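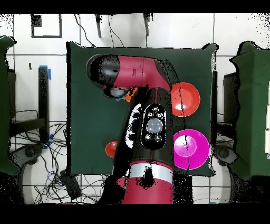 Nikolaidis publishes its bench rules for small robot arms, free for any lab to copy

STESIVTHORPE, February – We wrote our house rules for tabletop robot arms so we'd stop arguing about them, and now we're giving them away! Starting this month, anyone who runs a small arm next to people can download the Nikolaidis Bench Rules, print them, cross out the parts they hate and use the rest. There's no fee and no sign-up form (we hate those too).

I run the test benches here at Nikolaidis, and I'm the one who ended up typing the thing, so I get to write the announcement as well. The short version is that big industrial robot cells have had proper safety standards for years, and people who work with them know those standards well. Smaller shops like ours read the same documents and then stand there wondering what they mean for one arm, one table and a few bowls. Our rules are meant to sit underneath the formal standards and your own risk assessment. They don't replace either one, and please don't let anybody tell you they do.

There are 30 rules in all, and they fit on 7 pages. A few that our test readers had the most to say about:

Cables get a route before the arm gets power. Floors around a bench collect cords faster than you'd believe, and we now ask for a marked walkway that no cable crosses without a cover.

Cover the table, then fix the cover down. We like plain cloth in a single color because objects show up well against it – but cloth rumples, and a loose fold near a gripper is trouble. The rules ask for a check of the edges at the start of each session.

Start with simple objects. Bowls and balls are great for a first task. Nothing sharp, nothing made of glass, nothing you'd be sad to drop. Bright colors help the person watching as much as they help the camera.

Know your stop before you know your task. Everyone at the bench has to point to the stop control and say out loud what it does on that particular arm. Buttons on an arm vary from one maker to the next, and a button that looks important may have nothing to do with stopping. People feel silly doing this the first time and then they do it without thinking, which is exactly what we were hoping for.

Write down what the sensor misses. Depth cameras leave holes in their data, and dark or shiny surfaces are common offenders. If your setup uses depth to decide where the arm may go, a hole has to be treated as "unknown" and never as "clear." This is the longest rule in the document, and I fought for every line of it.

We tried the draft at 3 sites: our own benches in Stesivthorpe, a teaching lab in Zekamville and a repair workshop over in Wistthorpe. Between them they logged roughly 300 sessions and sent back a great big pile of comments, some of them pretty blunt. Zekamville wanted the pre-session check moved to the front page, so we moved it. Wistthorpe told us our rule on neighboring tables made no sense in a narrow room, and they were right. The new wording asks you to mark the arm's full reach on the floor and keep any second table inside that line treated as part of the work area, even when it isn't being used.

A couple of things aren't settled yet. We still go back and forth on how close a person can stand while teaching an arm by hand, and the current text just points you to the arm maker's manual and your own assessment. We also left out mobile bases completely. If you have good experience with either one, I'd love to hear from you – long rambling emails are fine!

The document comes as plain text and as a printable version with wide margins for notes. You may translate it, shorten it or hang it on the wall. If you change a rule, we only ask that you mark the change so the next reader can tell whose idea it was. We'll collect comments through the spring and put out a revised set after that, with a list of what changed.

Filed under: Company News / Robot Safety / Standards & Good Practice

Contact the Nikolaidis press desk | © Nikolaidis. All rights reserved. | Back to top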